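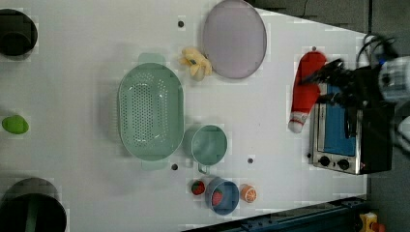 Kitchen set on the table, with the gripper over the red plush piece.

Foltis Kitchen Task Set, classroom version

Item 981
In stock. Ships in 2 cartons.

The Kitchen Task Set is a box of toy kitchenware and play food for student robot arm projects. It is used for pick-and-place lessons, club nights and the Prokodov student challenge. The set has 21 pieces, including a colander, plate, cup, bowl, toy oven, play fruit and soft plush items. Hard and soft pieces are mixed so teams have to change their grip between objects.

Arm, gripper and table are sold separately. See the Albers bench page for tables.

What teams do with it
Put the strawberry in the bowl. Move the banana to the plate. Lift the cup by its handle. The printed guide has seven starter tasks with score sheets. Tasks 6 and 7 need two objects moved in order.

Care
Wipe hard pieces with a damp cloth. Hand wash plush pieces and air dry.

Replacement pieces
Sold singly. Schools ordering for a September start should allow extra time for delivery.

Page updated 6 November 2021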